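How Do You Buy a Robot?
A money and planning explainer for readers 9 to 12

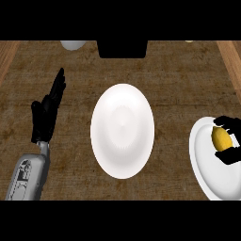

Buying a robot is a lot like buying a pet. The price on the tag is only the first thing you pay. You also need a place to keep it, someone to look after it, and a plan for the day it gets sick.

Let's follow one group of people as they plan for a robot. The Calado Kitchen makes lunches for schools in the town of Zandstead. Glória Marinho runs the kitchen. She wants a robot with two arms that can set out plates and put one piece of fruit on each of them. Her kitchen packs lunch for 17 classrooms every school day.

Step 1: Write down the job

Before looking at any robots, Glória wrote down what the robot would have to do. She tried to use very plain sentences.

Pick up one piece of fruit.
Hold it without squashing it.
Put it on a plate.
Do it again.

That list looks easy. You could do all of it before you could tie your shoes. For a robot, each line is a separate problem. A lemon is firm and has a thick skin. A ripe peach is soft. A grape is tiny. A robot that does well with one fruit may need a different hand, or a lot more practice, for the others.

Glória crossed out grapes. Crossing things out is a useful part of planning, and it doesn't cost anything.

Step 2: Pick the right kind of hand

Robots that pick things up need something at the end of the arm to do the picking. There are several kinds.

A suction cup works like a vacuum cleaner. It is good for flat, smooth things such as boxes.

A two-finger gripper opens and closes like a clothespin. It is simple and usually costs less than a hand with many fingers.

A hand with several fingers is closer to your own hand. One finger can curl over the top of a lemon while another goes underneath. These hands can hold many different shapes, but they have more moving parts, and more parts means more things to repair.

Hélder Fonseca fixes machines for the kitchen. He wanted the two-finger gripper. Glória wanted the hand with fingers, as the menu changes every week. They decided to test both before paying for either one.

Step 3: Try it on a computer first

A simulation is a kind of pretend world inside a computer. It has a pretend table, pretend plates and a pretend robot. The computer works out what would happen if the real robot moved in the same way.

If a pretend plate falls on a pretend floor, you press a button and start over. You don't need a broom. You can also try things that would be expensive in real life, such as moving the table, changing the arms or adding a second plate.

Fernanda Falcão built the pretend kitchen for Calado. She used a planning program called Humovow. She set it up to practice putting lemons on plates 3000 times, with the plates in a different place each time. Then she looked at the tries that went wrong. Many of the misses came when a plate was too far to one side and the arm had to stretch to reach it.

So the planners learned something before spending money on a robot: they would need a narrower table, or a robot with longer arms. A table costs much less than new arms.

A simulation can't tell you everything. Real lemons have bumps, real plates get slippery, and real kitchens have people walking through them. The planners still had to see a real robot before they made up their minds.

Step 4: Add up all the costs

A budget is a plan for your money. It shows what you have and what you expect to spend. Here are the lines on Glória's budget.

The robot. This means the body and both arms.

The hands. They are often sold separately, like batteries for a toy.

The table and stand. A robot has to be bolted to something that doesn't wobble.

Safety gear. This includes a big red stop button, and sensors that slow the robot down when a person comes near.

Software. These are the instructions that run the robot. Some companies charge for it every year.

Training. Everyone who works near the robot needs lessons. Glória planned 40 hours of them.

Electricity. It is a small cost, but you pay it every month.

Spare parts and repairs. Fingertips wear out the way the soles of your sneakers do.

Glória added one more line at the bottom and called it "surprises." Grown-ups sometimes call this a contingency - money you set aside for things you didn't think of.

Step 5: Ask more than one seller

When a company tells you in writing what something will cost, that is called a quote. Glória asked for two. One came from a company called Asel and the other from a smaller shop run by Gonçalo Sampaio.

The Asel robot had a lower price. Its hands cost extra, though, and repairs took three weeks. The robot from the smaller shop had a higher price, but it came with hands and a person who could visit the next day. To compare them fairly, Glória added up what each one would cost over five years. The two totals ended up much closer together than the two prices.

Step 6: Decide, or wait

Sometimes the answer is "not yet." Glória chose to rent a robot for one school term, starting in January. Renting costs more per month than owning, but you can give the robot back. If it does the job well, the kitchen will buy it. The people who used to set out fruit will move to cooking and checking the trays.

Words to know

Budget: a plan for how money will be spent.
Contingency: money saved for surprises.
Gripper: the part of a robot that holds things.
Quote: a price a seller gives you in writing.
Simulation: a pretend version of something, run on a computer.

Try it yourself

Choose a job at home that you would like a robot to do. Write the job as a list of small steps. Cross out one step you could live without. Then make a list of everything you would have to pay for besides the robot, and ask an adult to help you add something you missed.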